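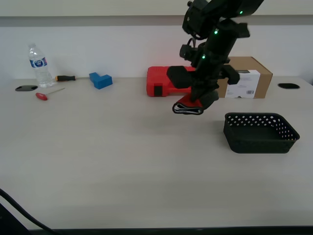

The arm over its table, with the basket waiting underneath.

I've been arguing with people at work about messy examples, and I'm going to argue here too, where I get the last word. Our project is called Trullham, and the job is simple to say: pick things up, put them in the basket. We gather examples of that all day long and feed them to a learning system, which tries to copy what it sees.

In August we had 589 of them. Then somebody went through and threw out every one with a fumble in it, a slow start or a second grab, and we were left with 326 very pretty ones. I hated it! A second grab is the most useful thing a person can show a machine. If all it ever sees is perfect pickups, where is it supposed to learn what to do when the cloth slides? 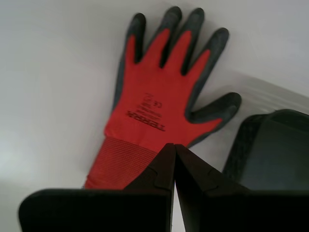 And gloves are the worst for this (or the best, depending on your mood). A screwdriver keeps its shape. A work glove can be flat, folded, bunched up, thumb in or thumb out, and the coated parts don't bend like the knitted parts do. I'd happily take 17 clumsy tries at a glove, each starting from a different heap, over a hundred lovely ones that all start the same way.

My other gripe is tidy tables. People want to clear everything off before they record, and I keep saying leave the water bottle, leave the hex key. Kitchens and workshops have stuff lying around in them, so why teach on a bare surface?

Yes, sloppy examples can teach sloppy habits, I know. So label the bad ones and keep them. Disk space is cheap, and I want my 263 back.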